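Furndale laundry rooms to close for pipe work

May 12, 2021

Residents of the Furndale apartments will be without their shared laundry rooms for up to 20 days while old water pipes are replaced under all three buildings.

The work was announced in a letter sent to the 217 households in the complex. It follows a leak in April that flooded the ground floor of the Olmedo Street building and left the washers there out of service for more than a week.

Herum, the company that manages the apartments, said the pipes date from when the complex was built and have been patched many times. An inspection after the leak found 9 spots where the metal had worn thin. The company decided to replace the full line at once - a job it had planned to spread over several years. 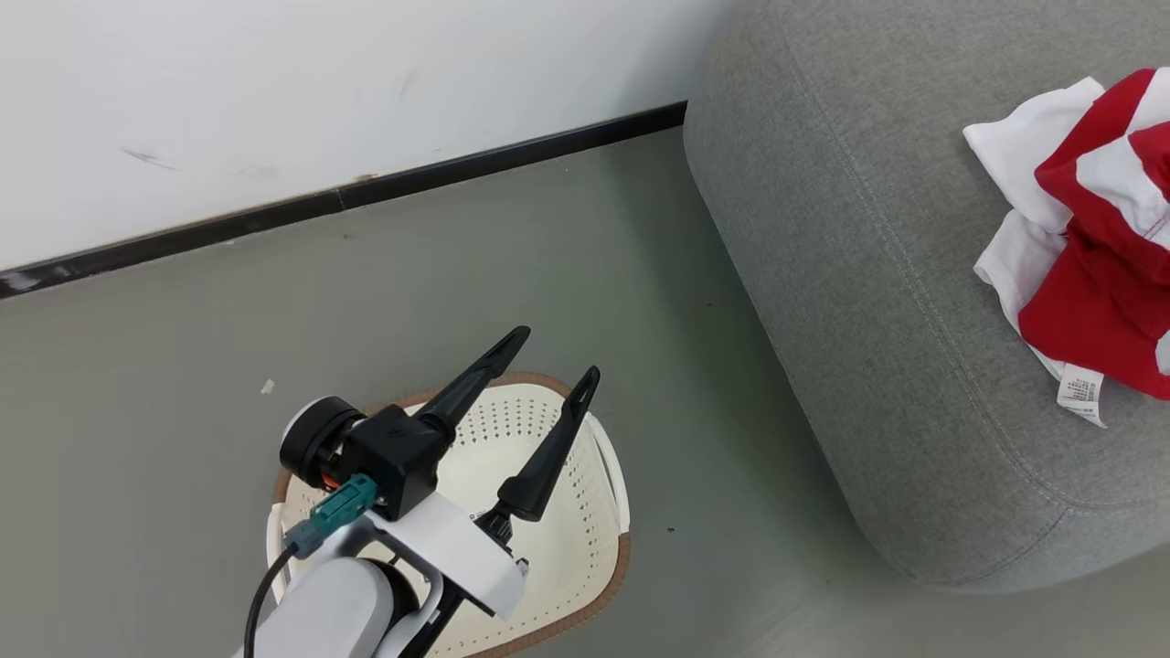
Water to the apartments themselves will stay on for most of the work. It will be shut off on three mornings, one for each building, and notices will go up in the lobbies the day before. Parking spaces next to the laundry rooms will be fenced off for the crew's trucks and digging equipment.

While the rooms are closed, residents can use the Dustby laundromat on Olmedo Street at a lower price. Herum will pay half the cost of each wash, and tenants need to show a card that was mailed with the letter. The card does not cover dryers or dry cleaning. Anyone who did not get one can pick it up at the rental office.

A pickup service will be offered to older tenants and people who have trouble walking. Bags left at the rental office by 9 a.m. will be returned the next afternoon, washed and folded. Tenants must sign up ahead of time.

Rents will not go up to pay for the repairs, according to the letter. The price of a wash in the laundry rooms will also stay the same when they reopen, but the machines will take cards as well as coins.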